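Castumero Speckle bench mat and Skultum parts bin: review

8 Feb 2021

Tested: grey speckled bench mat, large, and one blue plastic storage bin, small. Both bought at full price from Gimthorpe, the mail-order workshop supplier. Used daily on a white table with white legs.

Background

My bench work is mostly small mechanical and electrical repair: gear trains, timers, the odd power supply. Parts on a bare white tabletop roll, slide and leave marks. The previous mat was a green cutting mat with a printed grid, and the grid was a nuisance when looking for anything thin. I have used the Castumero since August, alongside a Skultum bin for whatever needs to stay put until the end of a job.

The mat

It is a plain rectangle, grey with a speckle, no grid and no printed scale. It takes up the middle of the table and leaves a margin of white on which I keep the larger electrical items. The supplied sheet gives the weight as 372 g per square metre, which I have not checked. It arrived rolled and needed two days under books before the corners would lie down. One corner still lifts a little in cold weather.

Grip is good. A spur gear laid on its face stays where it is when the table is knocked. Hex nuts behave the same way. Cylindrical parts such as capacitors will still roll if laid on their sides, though more slowly than on the bare top. There is no raised edge, so a part that reaches the side of the mat carries on.

The speckle is the main point of argument. Black parts show up well against it, and I can find a small fine-toothed gear at a glance. Silvery parts are harder. A bright washer dropped on the mat can take some finding under a single overhead lamp, and for that sort of work I put the part straight into the bin.
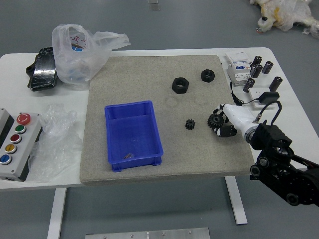

The bin

The Skultum is rectangular, in blue plastic, with slightly flared walls, a lip around the rim and small feet at the base. The lip is the useful part: it gives the fingers something to hold when the bin is moved one-handed. The feet keep the base off the surface, so a stray nut under one of them makes it rock. Check before setting it down.

Small metal items are easy to see on the blue floor and less easy to pick up. The walls are steep enough that a thumb and finger come in at an awkward angle, and I tip the bin to bring a last screw to the end. A scooped corner would cure this. The Nyberg tray I used before had one, but it also had no lip and was tipped over more than once.

Cleaning

Light machine oil wipes off the mat with washing-up liquid and warm water. Graphite grease does not come off fully and leaves a darker patch, which the speckle hides fairly well. Solder splashes have left three small marks. I would not use the mat under a hot-air tool. The bin washes in the sink without trouble.

Wear

After 67 jobs in the log there is a slight shine on the mat where I work most and no cuts through it. The bin has surface scratches inside and no cracks.

Scores

Mat: 8 out of 10. Marks lost for the corner and for poor contrast with bright metal.
Bin: 7 out of 10. Sound, but a poor shape for getting the last part out.

I have ordered a second bin and will keep the mat.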